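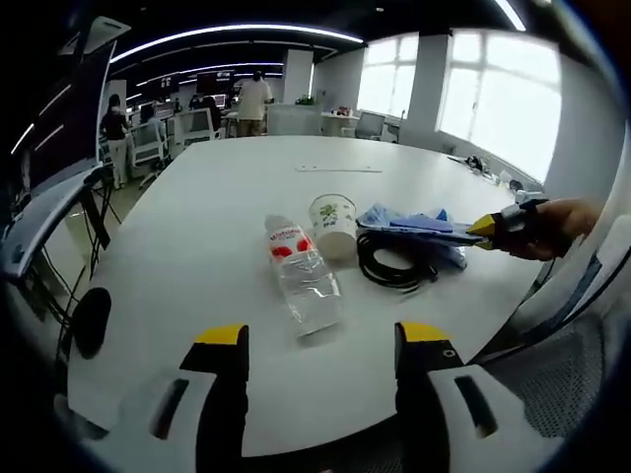
Zubaida Warraich wrote at 9.10: Before anyone scrubs it again, can we clear it first? I had a go last night and was wiping round things, and the patch I missed under the cable was the only bit that didn't feel tacky this morning. Might be a clue, might be me.

Sneha Uniyal wrote at 9.25: Zubaida, that is a brilliant clue! Thank you! I'm taking this ticket on, and I'm far too pleased about it, because I love a good table mystery.

Ticket: 540
Subject: Big white table, tacky surface
Site: Vombridge, main office, window side
Opened by: Daniyal Gondal
Looked after by: Sneha Uniyal
Status: Open, testing

What was reported
Daniyal says paper drags when you slide it, sleeves catch, and anything light left overnight has to be peeled up in the morning. It's worse in February with the heating on. It's been wiped down every evening and it's still tacky by lunch.

What was on it when I started
Water bottle lying on its side, the leafy paper cup, the loose coil of black cable and a crumpled blue glove. I'm noting them because I wanted to know whether one of them was leaving something behind.

Check one, spilt drinks
My first thought, with a cup and a bottle living on there. But sugar dries in rings and splashes, and this is an even film. I went over it with my palm from the near edge to the far one and it feels the same the whole way, apart from Zubaida's patch. Plain water in the bottle wouldn't do it in any case. Ruled out, and I've put the cup in the bin and the bottle in the kitchen with a note on it.

Check two, the cable
Old cable jackets can go gummy and leave marks (I have a drawer at home that proves it). I coiled this one again, wiped it with a dry white cloth and the cloth came away clean. It's a nice supple cable and I'd happily have it. Labelled 2000 mm and hung on the hook by the printer. Ruled out.

Check three, the glove
Ordinary disposable glove. I pressed a fresh one from the box on to the table and it stuck a little, then I pressed it on to a windowsill and it didn't. So the glove is getting stuck and isn't doing the sticking. Binned the old one.

Check four, the cleaner
Now we're getting somewhere! We changed to the Jatoi concentrate when the old spray ran out. I asked Orsolya Bozsik how she mixes it and she does a good glug into a full spray bottle, wipes once, lets it air dry. Same as we all did with the old stuff, and I'd have done exactly the same. The label says one capful, and then a second wipe with clean water. So every evening we've been putting down a thin coat of soap and letting it dry.

Orsolya Bozsik, 11.40: Oh no. I did the kitchen worktop as well.

Sneha Uniyal, 11.42: Then the kitchen gets the same treatment and will be gorgeous by teatime. I'll do it with you.

Test
Marked out one corner with masking tape. Warm water, well wrung cloth, no product, wiped and then dried with a tea towel. Changed the water, did it again. The first bowl went cloudy with bubbles on top, which made my morning. After the second go a sheet of paper slid right across the corner and off the end — lovely.

Left to do
Whole table, same way, after four when people have finished with it. Please take your things with you, as I'll be moving anything left on there to the tray on the filing cabinet.
Change the water as soon as it looks cloudy. I'd guess we'll need several bowls.
Dry it as you go. Don't leave it to the air this time.
Pour the current spray bottle away and mix a new one by the label. Hamdia Kassa has the measuring cap.

Hamdia Kassa, 13.05: Cap is on the shelf over the sink now. Do you want me to order the Irnasus cloths again? The ones we've got shed fluff.

Sneha Uniyal, 13.08: Yes please! The thick ones if they have them.

Daniyal Gondal, 16.50: Came back for my coat and had a feel. Half of it's done and you can tell where the line is with your eyes shut. Are you doing the edge too? It curves under a bit and my cuffs always catch there.

Sneha Uniyal, 16.55: Doing the edge next, good shout. It's the worst part so far, I think the cloth drips and it all gathers there. Orsolya is on drying duty and we've got the radio on.

Sneha Uniyal, 17.40: All done, edge included. Kitchen worktop done as well. I've left the ticket open until tomorrow lunchtime because that's when it used to go tacky. Zubaida, could you do the palm test when you get in, before anyone puts a cup down?

Zubaida Warraich, 17.44: Will do, I'll bring a sheet of paper.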